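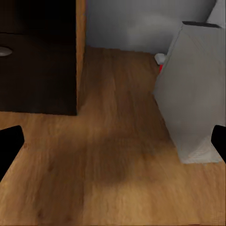

*Plank floor and dark cabinet.*

The Merkden yard opened to visitors on 31 March 2020. It houses retired draft horses and mules on 82 acres, of which the front third is dry lot and the remainder is permanent pasture. I went to look at the housing, the feeding setup, and the intake procedure.

## Housing

The main barn has 20 box stalls in two facing rows with a concrete aisle between them. The aisle is brushed across its width, which gives better grip for shod horses than the smooth finish in the older wing. Stall floors are rubber mat over packed stone dust. Bedding is pelleted pine, wetted before spreading. The ammonia smell was low at nose height and slightly stronger near the floor in the stalls at the north end, where the ridge vent stops short of the gable.

The seven mules are kept apart in a three-sided shelter with its own water. They came as a group from a farm that stopped using them for haulage and they are not split up for turnout.

## Feed and weight

Hay is fed from slow-feed nets hung inside plywood boxes, so a shod foot can't catch in the mesh. Each net is weighed before it is hung, and what is left is weighed the next morning. The difference goes on a card at the stall door. A few cards had gaps of two or three days.

The walk-on scale is a steel platform set flush with the wash bay floor. The demonstration horse, a bay gelding from the Pramia line, stood at 556 kg. Staff also took a girth tape reading for comparison and got a lower figure. They treat the tape as useful for trend only.

## Intake
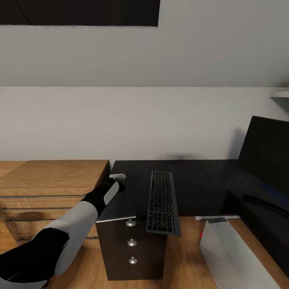

*Wooden chest of drawers next to the black desk.*

A new arrival goes to the quarantine paddock, downwind of the barn and with separate buckets, forks, and boots. Temperature is taken twice a day. Blood is drawn for a Coggins test on arrival even if the papers are current. Teeth and feet are checked once the animal can be handled quietly, which for some former street horses is the first day and for some field horses is much later.

Hoof records use a simple outline form, one per foot, with cracks and flares drawn on by hand. Toe length and heel height are measured at each trim. The Simanjuntak pattern hoof boot is used on horses that arrive with pads and need them removed. Two sizes were on the table for handling. The buckle sits high on the pastern and would need checking for rubs on a feathered leg.

## Turnout

The afternoon walk followed the Porkside lane to the lower pasture. Fencing is board with one electric strand on the inside. Gates are hung to open into the field. The ground around the nearest trough was badly cut up and a stone apron is planned for July, along with a second trough farther up the slope.

Parking was on grass and soft near the entrance. The barn route is level throughout, but the lane has a steep section with loose gravel.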